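Seven Pieces and a Gray Bin

March 2020

I have been in the house more than usual this month, and the puzzle shelf has finally had some attention. Most of it is wooden block sets. I used to keep a spreadsheet of them with prices and where I got each one, and then the laptop died and I didn't start over.

The one I keep going back to is the set I call the Zivska, after the shop where I bought it. The box it came in is long gone. The pieces are painted in flat colors with square edges, and every one is built out of cubes or bars. The colors make it easy to talk about on the phone, which matters, because Dinesh Singhal has the same set and we compare notes.

He sent me a message last week that just said "start with green." I had been leaving green until last for years.
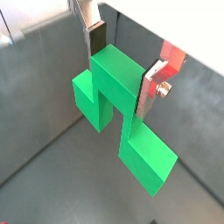

The green piece, with all its corners.

Green is awkward because it doesn't lie down neatly whichever way you turn it. It steps one way and then steps again, so if you put it in late you have to hold three other pieces out of the way while you find the angle. If you put it in first, you build to it. I tried it his way for 2 evenings and I have to say it is faster. I still don't like being told.

I also changed how I store things. For a long time the loose pieces went back in a cloth bag, and I would tip the whole bag out and lose something under the couch. Now I use a plain bin with gray walls. It's deep enough that nothing rolls away, and with a dark floor the bright colors are easy to pick out.

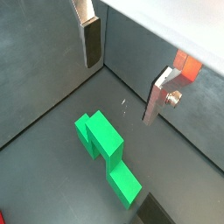
The bag has gone to hold clothespins. I looked at fancier boxes from Bollar with little dividers in them, but I know myself and I would never put the pieces back in the right slots. A bin is fine.

The other thing I bought was something to build on. The table is dark and hard, and cubes skid on it when you bump them – I bump them a lot. A square of red did the job. Purple and blue show up well on it, yellow too. I leave it turned at an angle to the table, and my sister straightens it every time she walks by.

What I like doing now, instead of solving the thing properly, is standing green up so it makes an arch and seeing what will go under it. The yellow bar does. The blue cube is good for putting off to one side until you need it.

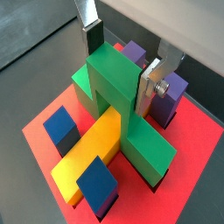
Next on the shelf

I have a Rawat set with 58 pieces that I have never finished. It was a gift. The instructions are one folded sheet, and step four seems to have been left out. Dinesh says he got through his over a weekend, but he also says he lost two pieces doing it, so I'm not sure that counts.

I'll write that one up when I get to it.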